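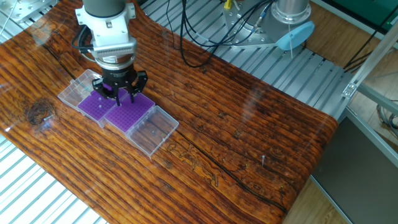 What did the Skenalstead well testing program deliver with the second grant payment?

Between February and June, program staff collected water samples from 300 private wells in the Marik valley and mailed results to every household that took part. Samples were tested for nitrate and coliform bacteria at the Benítez laboratory.

The target for the full grant period remains 800 wells. Progress was slower in the eastern townships, where 2 access roads were closed through April. Sampling there has resumed.

Spending is within budget, with one exception — courier costs exceeded the approved line by $1000. We request permission to cover this amount from unspent printing funds. The next report will include results from Oltemico.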